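# What Happens to a Cloth After the Hotel Is Done With It

Drenley is a town of laundries. There used to be more of them, strung along the river road, but the two that are left handle linens for most of the hotels, clinics and restaurants in the county. Solheim, the larger one, washes 2982 pounds of napkins and cleaning cloths on a busy day. All of it has to be checked, folded and stacked before the trucks leave at four.

Lovely Dagdag runs the finishing room. She started on the sheet line and moved over to small goods, a term that covers napkins, hand towels, dust cloths and anything else you can hold up with two hands. Most people in the building would call small goods the dull end of the business. Dagdag disagrees.

"A sheet is a sheet," she said. "With a napkin you have four corners and four hems, and every one of them can be wrong."

Her folding method starts at a corner. You find one, pinch it, and let the rest of the cloth hang. The weight of the fabric pulls out the worst of the wrinkles and usually brings a second corner into reach. Then you run a thumb and finger down the hem to the next corner, lay the cloth flat and bring the edges together. New hires tend to grab from the middle, and they end up turning the cloth over and over, looking for an end. Dagdag gives them a pile of 100 old napkins on the first morning and leaves them to it. By lunch most of them have stopped grabbing from the middle.

Sorting comes before folding, and it takes more judgment. A cloth with a torn hem goes into the mending bin. A cloth with a mark on it goes back to the wash, once, with a note of what the mark looks like. If it comes out again with the same spot, it is pulled from service and sold as a rag. Pale and warm colors are the hardest to keep going. White can be bleached and navy hides nearly everything, but pinks, corals and peaches show grease, ink and rust, and bleach takes the color out along with the stain.

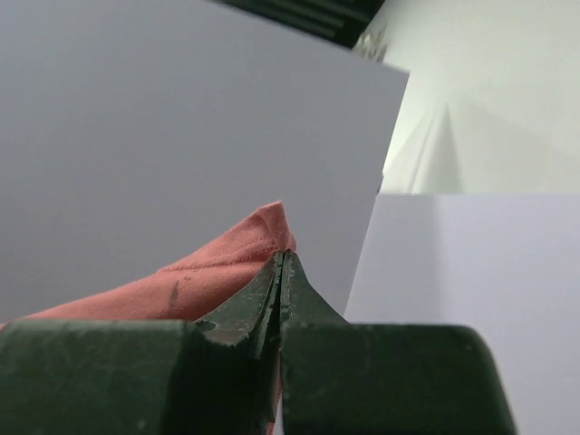 Can a small dark spot on a colored cloth be saved at home? Often it can, if you know what made it and keep it away from heat. Grease needs dish soap worked in by hand and left for an hour before washing. Ink is better treated with rubbing alcohol, dabbed from the back with a clean rag underneath. Rust needs a rust remover made for fabric, tested first on the inside of the hem. Whatever the cause, the cloth should stay out of the dryer until the spot is gone, as a hot dryer can set it for good.

Commercial plants have stronger tools, though fewer than you might expect. Solheim uses a detergent from Cimix for colored goods and keeps the water at 100 degrees for the first rinse. The change came in March, after a restaurant group complained that its salmon napkins no longer matched each other on the table. Dagdag laid out a few from different batches and could see the problem from across the room. Some had faded to the color of weak tea with milk. The restaurant took the new ones, and the faded ones were cut up for the kitchen.

The other laundry in town, Cuvico, has gone a different way and dropped warm colors entirely. Its customers pick from white, gray and black. Dagdag understands the reasoning – fewer bins, fewer rewashes – but says her customers like having a choice, and she would miss the color in the stacks.

Her own kitchen at home has a drawer of retired cloths, mostly seconds with a mended corner or a mark that never came out. They are folded in thirds and then in half, with the hem on the inside, the same way she does it at work. She uses them for windows, for drying lettuce and for wiping down the stove. When one gets too thin to wring out, it goes under the sink for shoes and bicycle chains.

The finishing room starts at six. On the morning I visited, the first cart was all hand towels, and the napkins did not come through until after ten.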